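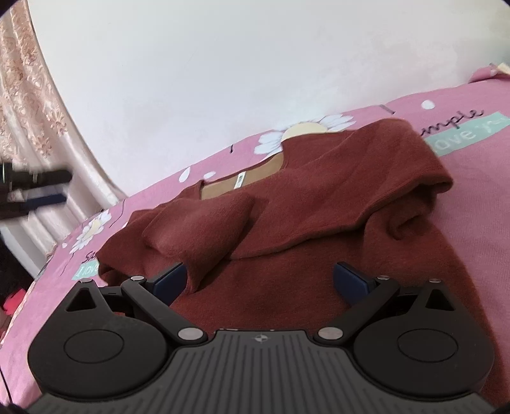

Capítulo 8. Gorduras na alimentação: o que dizem os rótulos

O rótulo de um alimento informa a quantidade de gordura por porção, e a porção é definida por norma. Quem compara dois produtos deve verificar primeiro se as porções são iguais. Comparar sem essa base equivale a avaliar uma camisola de malha, como a castanho-ferrugem estendida sobre a cama, pelo peso e esquecer o tamanho. Neste capítulo usa-se sempre o valor por 100 gramas.

As gorduras saturadas predominam na manteiga, na banha e em alguns óleos tropicais. As insaturadas predominam no azeite, nos frutos secos e no peixe gordo. Todas fornecem a mesma energia, nove quilocalorias por grama, mas os seus efeitos sobre o colesterol LDL são diferentes. 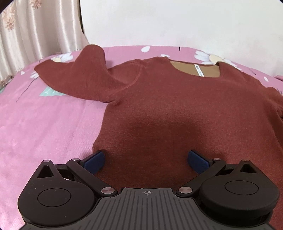

Figura 8.1. Camisola de malha de manga comprida sobre colcha cor-de-rosa.

Abelardo Painemal analisou 258 rótulos de bolachas e cremes de barrar para o caderno de exercícios Kimaro. Em 50 deles, a gordura saturada aparecia em corpo de letra menor do que o resto da tabela. Os dados servem de base aos problemas da secção 8.3.

Antes de avançar, o aluno deve rever a conversão de quilojoules em quilocalorias (capítulo 2) e ter à mão dois rótulos de casa, de preferência de produtos da mesma categoria.

Última atualização: março
Categoria: Nutrição e saúde > Manuais > Ensino secundário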